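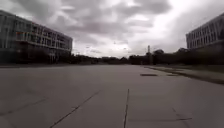
Concrete paving and adjoining buildings, overcast sky

Carnaswood Site Clearance - Scrap and Surplus Plant Group
Minutes of meeting held 23 January 2019

Present: Gillespie Gourlay (chair), Dalal Dabbas, Ha-neul Chae, Tala Nassar (minutes)
Apologies: Edivaldo Honorato

1. Previous minutes
Agreed, with one correction. Item 4 should read "copper cable, stripped" and not "copper pipe".

2. Weighbridge records
HC reported that the November tickets from the Prirton yard had been checked against the collection notes. Total ferrous weight was 2,567 kg. One ticket carried no tare weight and has been returned to the yard. Payment for that load is on hold.

3. Transformers
Two units remain in the switch room. Oil sampling must be complete before either is offered for sale. DD to obtain results in writing - a verbal result will not be accepted.

4. Offers received
Gebremichael offered £4,000 for the mixed non-ferrous lot, collection included. Brestwood offered a price per tonne with a haulage charge of £800. The two could not be compared as submitted. GG asked that both firms be invited to requote on the same basis, by grade.

5. Stainless steel
Grades to be confirmed by analyser before the skips are sealed. Unmarked offcuts to be kept apart.

6. Actions
DD - oil results
HC - replacement weighbridge ticket
TN - requote letters; copy to EH

7. Any other business
None.

Next meeting: date to be circulated.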